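Lubis round ink pad, red – two months of use

I bought this pad in March to replace a felt one that had dried out at the corners. I stamp gift tags and small cards at home and sell them at a shop in Clandville, so a pad on my table gets more use than most. The Lubis was $10 with a set of wooden stamps I already had in the cart.

The pad is a shallow round dish on a clear plastic base. I was used to rectangular pads and wasn't sure I'd like the shape, but for small stamps it makes no difference. You can come at it from any side and you don't have to line anything up. For long border stamps or anything wider than the dish, get a different pad.

The color is a bright red, a little warmer than the old Studar I had before. On plain white paper it prints solid on the first try if you tap the stamp twice, lightly. Pressing hard gives you a halo of ink around the design, especially with small wooden stamps where the rubber doesn't stand up very far from the block. On glossy card it smears. I let those sheets sit overnight and still got red on my thumb in the morning, so I've stopped using it for glossy work.
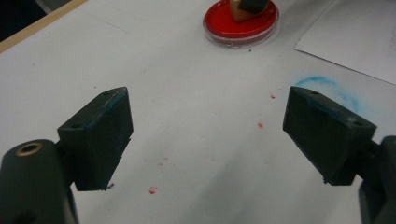 I keep white paper under everything when I stamp and change it at the end of the session. With this pad I go through less of it than I did with the Studar, which used to leave a ring wherever I set it down. The Lubis base has stayed clean underneath so far.

Re-inking is easy enough. The refill bottle is sold separately, and a few drops spread with an old plastic card bring the surface back. I did this once, after a run of 316 tags, and probably could have waited another 40 or so before the prints looked pale. Give it ten minutes to soak in before using it again.

Two complaints. The lid on mine is tight, and if you pull it off with the pad tilted you will put a finger in the ink. Hold it flat on the table and lift straight up. The other is cleanup. The box says it washes off with soap and water – it does come off skin after a couple of washes, but it left a pink stain on the rubber of my stamps that Deto stamp cleaner only lightened. The stain doesn't transfer to later prints, even with pale colors.

I've since bought the blue one as well. Same size, same tight lid, and the ink seems a bit thinner. I'd buy the red again at this price. For the blue I'd look at other brands first.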